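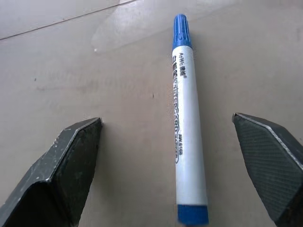 About the Stasley Automation Lab

Stasley is a teaching and test lab for small-part handling. We train technicians, run trials for local manufacturers, and open the floor to visitors twice a year, in April and November. The lab was set up by Wen-hsiung Poon, who still runs it and teaches the introductory course.

Our work is mostly grasping: finger geometry, pad texture, approach angle and camera placement. Test objects are ordinary items such as whiteboard markers, caps and short lengths of tube. A round barrel on a flat table is a useful case - it can roll if one finger touches first, and printed text on it gives the wrist camera something to track.

Open day

The next open day is Wed 6 November. Four cells will be running:

Doltska cell - pick and place from a flat table
Psarras cell - bin picking
Sornton cell - force-controlled insertion
Training cell - manual jogging and teaching points, open to visitors

Each demonstration is followed by questions at the cell. Visitors may ask for the gripper to be stopped and the fingers inspected. Groups are limited to 50, and over 200 people came in April. School groups should book ahead through the front office, Room 508.

Closed shoes are required on the floor. Safety glasses are supplied at the door.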